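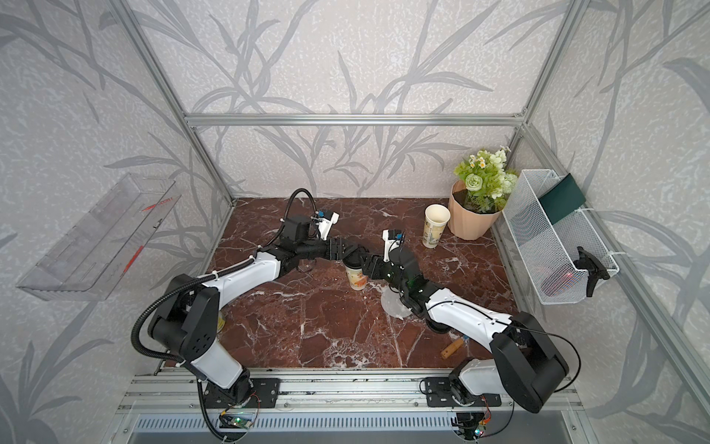 Two arms on the front rail, grippers almost touching over the table.

Eimear Gilmartin wrote:
> Did you compare the Viden fingers with the Ostard ones yet? We must choose in April.

Hello Eimear,

Yes, on paper cups only. I made nine grasps with each set. Viden dropped two, Ostard dropped three, but Ostard bends the cup less – I prefer it for this reason. The flower pot I did not try yet. Could you send me your controller settings for the closing force?

Best regards,
Issahaku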